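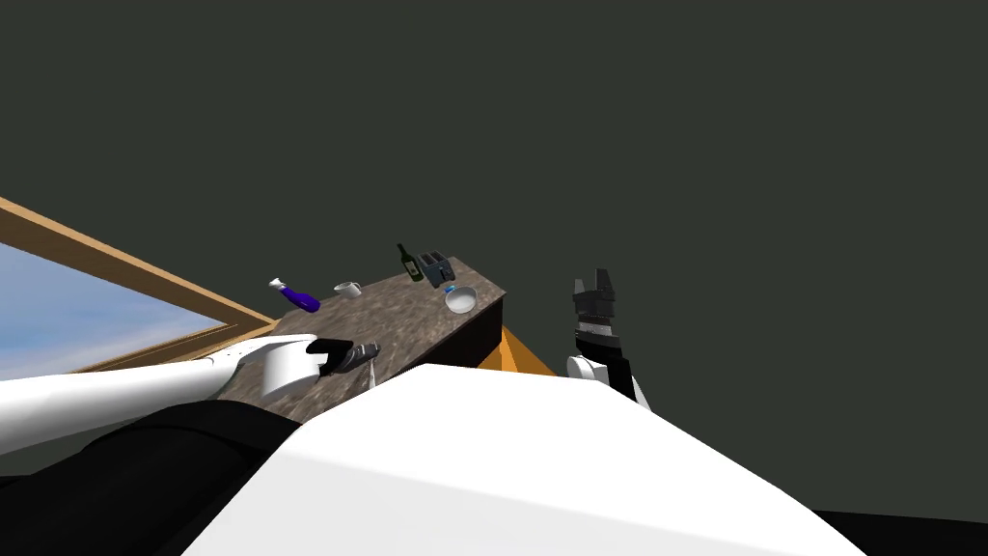
I finally quit buying bread in December, and I'm a little embarrassed by how smug I've been about it ever since. My starter is named Uller (I had a whole list of names and that was the one that stuck) and he lives in an old jam jar on top of the fridge, where it's nice and warm.

My first loaves were bricks! I was following a recipe that wanted 542 grams of flour, and I kept rounding it off and eyeballing the water, and then wondering why everything came out like a doorstop. So I bought a scale. Big difference. I also started feeding Uller 100 grams of flour at night, before bed, and now he's usually bubbling by the time I stumble in for coffee.

The other thing I changed was waiting. I used to cut into the loaf about 10 minutes out of the oven and the middle was always gummy, so now I go for a walk, or call my sister, or clean something.

Next up is rye, which I hear is sticky and moody and a completely different animal. I've got a 5-pound bag of it sitting in the pantry already. If you've got a rye recipe that works in a regular loaf pan, leave it in the comments, please, and tell me how long you bake yours!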